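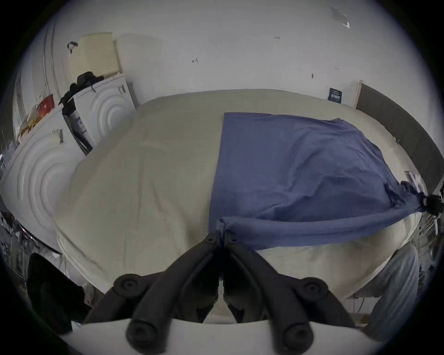
Samira Darwish wrote in last month to tell me I was wrong about guest rooms, and that any family with a spare room and no one in it is just paying to heat a museum. She had a point about the heating. She also said, a little sharply, that people who keep a room for visitors are mostly keeping it for the idea of visitors, and I've been chewing on that ever since.

So let me try again, with fewer jokes this time.

I grew up in Hundatholm, in a house where people stayed over. Nobody asked if they could, really. My mother's cousin came for a weekend in July and left when the school year started. We had a pull-out couch with a bar across the middle that got you right in the kidneys, and whoever was oldest got my bed and I got the couch. I thought this was how all families worked until I went to college and found out that some people's grandparents stay at a hotel by the highway!

I'm not against hotels. I like a hotel. I like the little soaps and I like not having to talk before coffee. But I do think we've gotten strange about letting people sleep at our places, and I think it has made us lonelier, and I don't think the size of our houses explains it. My parents' place was tiny. Mine has a whole extra room, and for the first 2 years I lived here the only thing that slept in it was the vacuum cleaner.

What changed my mind was a train. Asuka Oshima was coming through on her way to Cloreck, and the last connection got canceled, and she called me from the platform – mortified, apologizing before she'd even said hello. She had already looked up rooms. The cheapest one was 300 dollars, for eight hours of lying down next to an ice machine. I told her not to be silly. Then I hung up and panicked, because the sheets were in a box somewhere and the bathroom was, well, my bathroom.

She didn't care. She ate toast at eleven at night standing up at my counter and told me things about her divorce that I had not heard in 34 phone calls and a wedding. You don't get that over dinner. Dinner has an end, everybody's got one eye on the clock and somebody has to drive. It's the hour after, with your shoes off, when people say what they came to say.

Now, the usual objections. Kanokwan Petchrat says hosting is work and that the work lands on women, and she's right, and I don't have a clever answer to it. In my mother's house it certainly did. The best I can offer is that the work gets a lot smaller once you quit trying to be a hotel. No fanned towels. No special breakfast. Tell people where the cereal is and go to bed. Driss Belhaj, who has had more strangers under his roof than anyone I know, hands you a key and a pillowcase and tells you to put one on the pillow and the other in your pocket, and that's the whole welcome. I've never felt more at home anywhere.

The other objection is privacy, and I take that one seriously too. Some people need the door shut and the house quiet or they come apart. Fine! Say so. I just suspect there are plenty of us who aren't built that way at all and have only fallen out of the habit. We got used to the quiet and started calling it a preference.

And yes, Samira, I could rent the room out. I did the math and it comes to a nice bit of money every month, more than nice in the summer. My neighbor does it and she's got a new roof to show for it. I might be sorry when my own roof goes. But a rented room is spoken for, and what I want is to be able to say "come here, then" when somebody calls from a platform.

My aunt turned 70 this winter and she still won't hear of a hotel. She's coming in two weeks with one suitcase and a bag of food she doesn't trust our stores to carry. She'll criticize the mattress. She'll be up at five, banging cupboards, and I'll get up and make her tea.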